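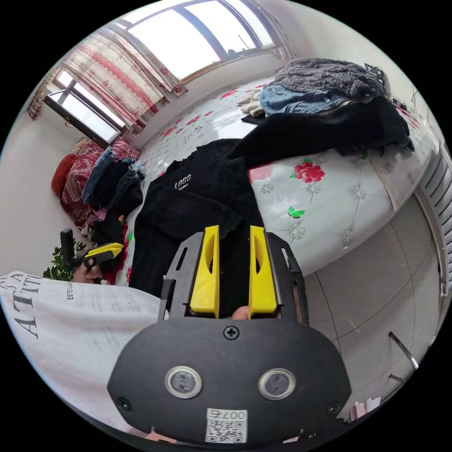
Bed in the back room, plant on the left.

Slat spacing under a foam mattress

ornov_29
Frame is a Tellik with slats 7 cm apart. The mattress maker wants 6 or less. Does the extra centimeter matter at 600 N per side?

chaturvedi
Depends on foam density. Under 30 kg/m3 it will creep into the gaps. Check the label.

ornov_29
Label says 29.

clellgate
Disagree with the creep claim. Slat deflection matters more than gap width. Measure sag at midspan under load before buying anything.

chaturvedi
Sag and creep are separate problems. A stiff slat does nothing for foam bridging a 7 cm gap.

clellgate
I ran 8 cm gaps for years on softer foam. No ridges.

ornov_29
Sag is 11 mm at midspan. Ordered four more slats, cut to 1107 mm. Center rail stays where it is.

chaturvedi
Leave 2 mm at each end or they will squeak.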